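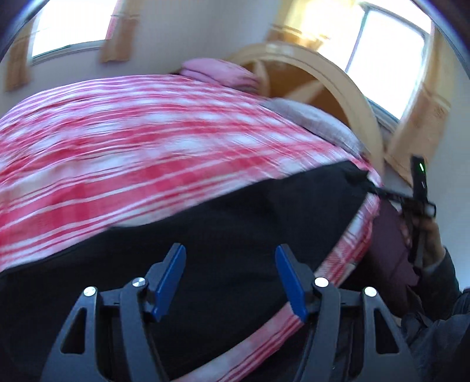
Gustell Issues Revised Care and Sizing Standard for Woven Duvet Covers

31 March 2022

Gustell has released a revised care and sizing standard for its yarn-dyed duvet covers. The standard applies to all covers woven at the Trevik mill and replaces the care sheet packed with earlier stock. It changes how finished dimensions are stated, how shrinkage is measured, and what wash temperature is printed on the sewn-in label.

Under the previous sheet, dimensions were given as cut size, before hemming and before the first wash. Customers who matched that figure to the size printed on their duvet often found the cover tight at the corners after laundering. From this release, the label states the size of the cover after three wash and dry cycles. The cut size remains available to trade buyers on request.

"Cut size is useful to a sewing room and to very few other people," said Heledd Gwilliam, head of product standards at Gustell. "A person buying a cover wants to know whether the duvet they own will fit inside it in a month's time. We have changed the label to answer that."

Testing

The mill washed and measured 1,596 covers for the revision. Covers were drawn from plain, striped and checked cloth in each width the company sells. Every cover was measured flat along both edges and across the center, once before washing and again after each cycle. Shrinkage along the warp was greater than shrinkage across the weft in all three cloth types. Checked cloth showed the widest spread between individual covers, and the mill traced this to differences in loom tension between dye lots.

As a result, checked cloth is now relaxed in a steam pass before cutting. The step adds one day to production. Pattern pieces for the top and bottom panels are also cut from the same roll, so that any remaining shrinkage is even on both faces and the side seams do not twist.

Changes to washing instructions

The recommended wash temperature for colored covers is now 105 degrees Fahrenheit. Dark and strongly colored yarns should be washed separately for the first 2 washes. Covers should be turned inside out and buttoned before loading, and the drum should be no more than two-thirds full. Tumble drying on low remains acceptable. Covers taken out slightly damp and pulled straight by hand will need little or no ironing.

Fabric softener is no longer recommended. In the mill's tests it reduced the absorbency of the cloth without any measured benefit to the seams or the color. Chlorine bleach should not be used on any yarn-dyed cover.

Construction

Corner ties are now fitted inside all four corners, where earlier covers had them at the top only. The ties are cotton tape, bar-tacked into the seam allowance. The bottom opening has 7 buttons on the two wider sizes. Spare buttons are attached to the care label.

"The extra ties came out of returns data," said Ezequiel Barajas, production manager at the Trevik mill. "The most common remark on the return form was that the filling slid down to the foot of the bed. It was a small change to the sewing line and we made it in February."

Availability

Covers made to the revised standard are shipping now. Existing stock with the earlier label will be sold through and is marked with the cut size. Trade customers ordering 1,000 covers or more may specify either label format until current label stock is used up. Prices are unchanged.

The full standard, including the measuring method and a conversion table from cut size to washed size, can be requested from the Gustell trade desk. Retailers holding earlier stock may also request printed inserts showing the washed dimensions for each size.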